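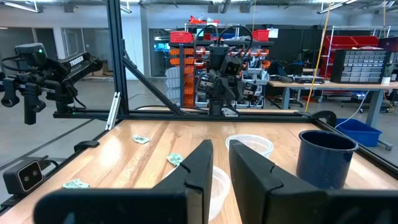
4. The false hold fault

4.1 How we came across it

We had meant this section to be about speed. The two-arm tidying task was running well in June, the arms were sharing the table without getting in each other's way, and we wanted to know how far we could shorten the waits between one arm leaving the middle of the table and the other coming in. Then the right arm came down on the left one while the left was still reaching for something it had already told us it was holding. The joint limits tripped and both arms froze. No one was hurt and nothing broke beyond one finger tip, but a fault that lets two arms into the same space is the most serious kind we can have on this rig, so the speed study was put aside.

We are glad it was. The fault is small, it repeats, and once it has been pulled apart it explains a surprising number of the odd little failures that we had been putting down to bad luck. Chasing it has been the most enjoyable part of the whole project.

4.2 Task and shared space

The task is simple to state. Light, crumpled pieces are scattered on a wooden tabletop together with two clear plastic containers and one dark blue one. The arms pick up the pieces and place them in whichever container the trial calls for. Either arm may take any piece it can reach. The middle of the table, where both can reach, is shared, and Senanero (the task controller described in Section 3) lets only one arm into it at a time.

An arm holds the shared space from the moment it starts its approach until it reports one of two things: that it has a piece and has lifted clear, or that it has given up and gone back to its rest position. "Lifted clear" was never measured. It was worked out from the gripper. If the gripper reported a hold, Senanero started the lift and released the space 100 ms later, on the grounds that a lift which has started will finish. We wrote that rule ourselves and it seemed perfectly sensible at the time.

The crumpled pieces are what make the task interesting (Figure 4). A rigid object pushes back on the fingers in much the same way every time. A crumpled piece may give way completely, spring back, fold over one finger, or slide out sideways while the fingers are still closing. Two pieces of the same stuff lying a hand's width apart can need quite different grasps, and the same piece changes shape every time it is dropped.

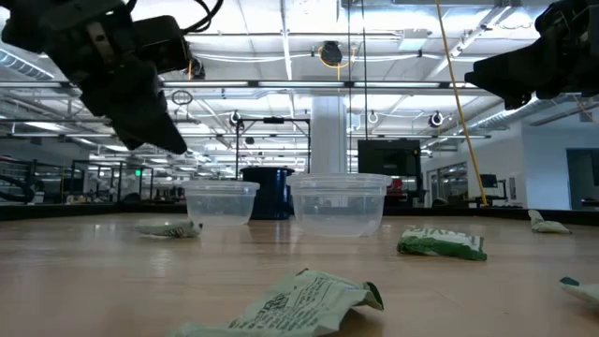

Hold detection used motor current and finger gap together. The fingers were told to close fully. If current rose above a set level while the gap was still larger than the known closed gap, the gripper reported a hold. With thin pieces the difference between the two gaps is tiny, so the closed gap has to be right. Ours was stored once, when the fingers were fitted, and was not checked again.

4.3 What the log shows

We went back through every grasp attempt recorded by Drevell, our logging tool, over the main run. There were 2,408 attempts, of which 1,617 were on crumpled pieces and the rest on the containers. For each one we compared the gripper's report with the wrist camera view after the lift. Botond Vass and Piroska Vida labelled the views separately and then went through the ones where they disagreed. Most of those disagreements were over pieces hanging by a corner, which we decided to call held.

In 31 attempts on crumpled pieces the gripper reported a hold and the view showed nothing between the fingers. We call these false holds. None turned up among the container attempts, as we would expect, given how wide the fingers stay open when they close on a rim.

Two separate causes came out. The first is finger flex. When the fingers close on each other off centre, the tips catch, bend slightly and stop short. Current goes up, the gap stays a little too large, and the report is identical to that for a thin piece properly held. This was more common when the arm came in at a steep tilt, and more common on the left gripper, whose tips turned out to be more worn on one side.

The second is contact with the table. If the arm comes down a touch too low, the tips press into the wood and friction resists closing. Again the current goes up early. We could bring this on at will by lowering the target height in small steps, and it was a real pleasure to watch the trace in Drevell change shape exactly where Vida had said it would.

4.4 From false hold to near collision

A false hold on its own costs one wasted trip to a container. The trouble comes from a second rule. To save time, we had let an arm retry straight away if its wrist camera saw the target piece still on the table within a short window after closing. The retry was handled inside the arm's own loop and did not ask for the shared space again, because when the rule was written an arm that was retrying could not yet have given the space up.

Put the two together and the order of events is plain. The left gripper reports a false hold. Senanero starts the lift and releases the space. The right arm asks for it and gets it. The left wrist camera sees the piece still lying there, and the left arm goes back down. Both arms are now in the middle of the table, and each is behaving exactly as its own rules say it should.

The camera check and the gripper check disagreed, and there was nowhere in the system for that disagreement to go. We think this is the part most worth passing on. Each check had been tested alone and each did its job well enough. We had never tested what happened when one said yes and the other said no.

4.5 Changes made

The retry rule was the first to change. Any downward move into the shared space now needs a fresh request, whoever is making it and whatever came before. This alone removes the route described in 4.4, and it took an afternoon.

Next, the space is released on measured height instead of on the gripper report. The arm must have passed a set height above the table, read from its own joint positions, before the other arm may enter. The cost is a slightly longer wait on each pick, and we have accepted it.

The closed gap is now measured at the start of each session by closing the fingers on nothing, three times, well above the table. If the three readings do not agree the session does not start. Worn tips show up here very clearly, and the left pair has already been replaced as a result.

Lastly, when the gripper and the camera disagree, the arm stops where it is, the other arm is refused entry, and Drevell stores the last few seconds from both. These stored clips have become our favourite source of new test cases. Several show a piece that really was held, folded so neatly along one finger that the camera missed it, and those are taken up in Section 5 along with the Pintér filter.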